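# Bench Fixtures and Printed Parts — Your Questions

We get a lot of the same letters at Prellstead, and we're always glad to have them, but it seemed kinder to put the answers somewhere you can find them at eleven at night with a screwdriver in your hand. If yours isn't covered, write to us anyway!

### What is a holding fixture for, and do I need one?

It's a block that keeps a small part still while you work on it, so that both your hands are free for the tool and the screw. If you only put together one or two things a year, a folded towel will do you fine. If you're making a batch of 8 or more, you'll be very happy to have one.

### How should the part sit in the block?

Snugly, but without a fight. You want to be able to lift it out with two fingers. Our own blocks have a cut-out shaped to the part, and we sand the inside a little after printing — plastic often comes out just a hair tighter than you drew it.

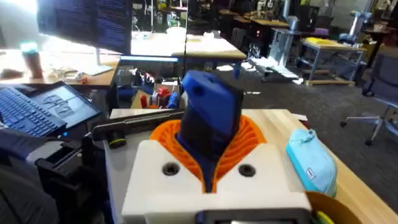

*White block with the ribbed orange insert in place and a blue piece standing in it.*

### Which plastic do you print with?

Mostly plain PLA from Komitz, which is easy to live with and comes in cheerful colors. We like the block and the part to be different colors, so you can tell at a glance whether the part is seated straight. For anything that will live in a hot car, please pick something tougher (we learned that one in June, with a whole tray of Ruvirard clips).

### Can I use a powered screwdriver on printed parts?

You can, and we do, but turn the clutch down to 3 or lower and go slowly at the end. Start each screw by hand for a turn or two so it finds the thread, keep the bit upright, and let go of the trigger as soon as the head touches. Printed threads strip very easily, and it's a sad little feeling when they do.
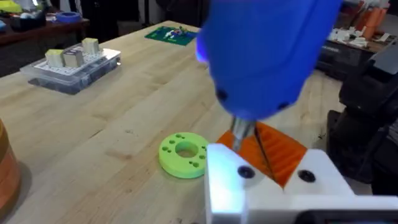
### How do I keep small screws from getting lost?

Pour them into a shallow dish before you start, and keep the dish on the same side as your tool hand. A magnetic one is nicer still, as long as your screws are steel.

### Do you sell the blocks ready made?

We do, in packs, under part number 711. The Bùi size fits most smaller parts, and we've sent out around 300 of those so far. Measure your part at its widest point before ordering, and if you're between sizes, send us the measurement and we'll help you choose.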